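Timwood: a word list of hardware and storage terms

Version 6. Plain text and CSV. Maintained in Sornness.
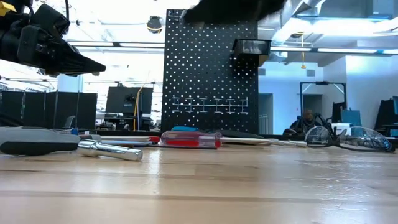

What this is

Timwood is a list of over 300 English words for the small things people hang, hook, bolt and store: pegs, hooks, bins, brackets, cleats, rails, and the many names they go by. Each row gives a term, its spelling variants, a short definition and a note on where the word was found. It grew out of an argument over whether "pegboard" and "perfboard" mean the same thing. They don't, though plenty of sellers write as if they do, and I have given up expecting them to stop.

What this is not

It is not a standard. I have seen word lists of this size described as "comprehensive" and I don't believe it of any of them, this one included. If you need the correct trade term for a contract or a customs form, ask someone in the trade.

Where the words came from

Most rows come from two sources. The first is a pile of old shop catalogs from Flisenham, typed in by hand. The second is the Nurmi list, a set of search terms passed around between hobby forums for years. The Nurmi list has no stated author and no dates. Its definitions are confident and often wrong, so I kept the words and threw out nearly all the definitions. Rows that still lean on it have "nurmi" in the source column. Treat them with suspicion.

Columns

term: the word as most often spelled
variants: other spellings, split by semicolons
definition: one sentence, mine unless marked
source: flisenham, nurmi, or both
region: US, UK, or blank
doubt: a score from 0 to 8

The doubt column

People ask for a confidence score, and I think those scores are mostly made up. Mine is too — at least it says so. Zero means I found the word used the same way everywhere I looked. Eight means I am not sure the word exists outside the Nurmi list. The numbers between are judgment calls made by one person over several winters. Please don't average them. Someone already did, and put the result in a chart.

Known problems

"Bin," "tub" and "tote" overlap badly. I tried to split them by whether the thing has a lid, and the catalogs would not cooperate.

The region column is weak. A blank cell means I don't know, which is different from "used in both places." Earlier versions mixed the two up.

Six rows have definitions that point at each other in a circle. "Hanger" and "holder" are the worst pair. I have rewritten them twice and they drift back.

Plurals are missing except where the plural means something else.

Use in software

The file loads in any spreadsheet program. Some people feed it to search tools to catch alternate spellings, and I am told this helps. I have not seen a test that convinced me. If you run one, compare it against a plain spell checker first, with the same queries.

Changes in version 6

Removed duplicate rows for "S-hook" and "ess hook."
Moved "French cleat" out of the UK group, where it never belonged.
Added the doubt column to the CSV. It used to be in a separate file that people lost.
Fixed the line endings, again.

Corrections

Send the row, the change you want, and a place where the word appears in print. "Everybody says it" is not a source. I go through corrections in December, and anything that comes in after that waits for the next version.

License

Free to copy and change. Keep the source column if you pass it on.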